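Ticket 373 - Timeline page sorts early medieval rulers in the wrong order
Opened by: Jytte Bergmann
Product: Brosura reader, history module
Status: closed

Reported problem
The timeline for the Frankish kings lists Clovis I after Charles Martel. Dates shown next to each name are correct, only the order is wrong. The Visigothic list has the same fault. The Ostrogothic list is fine.
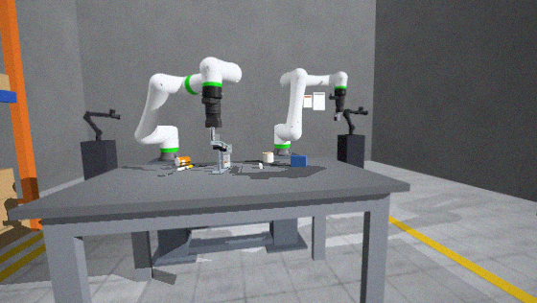 I cleared the cache and reloaded, no change. The printed export has the same wrong order, so I don't think it is the browser.

Step 1 - Checked the source file
Years before 1000 were typed with three digits in the March import. The sort field is text, so 511 lands after 1066 and most of the older entries end up at the bottom of the list. Theodoric was entered as 0526, and that list sorts correctly.

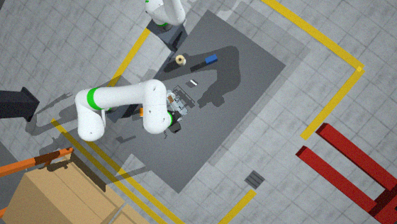
Step 2 - Padded the years
Ran the Bundico script on the Frankish and Visigothic lists. 30 entries changed. 11 were skipped for having a range instead of a single year - these were fixed by hand.

Step 3 - Rebuilt the index
First try stopped with error 3, file locked. Closed the editor and ran it again with no errors.
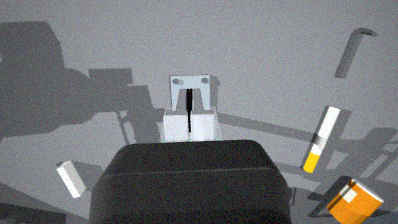 Clovis now comes before Charles Martel on the page and in the export. Jytte checked both lists and agreed to close on 2024-06-27. The Lombard list has not been checked yet and needs its own ticket.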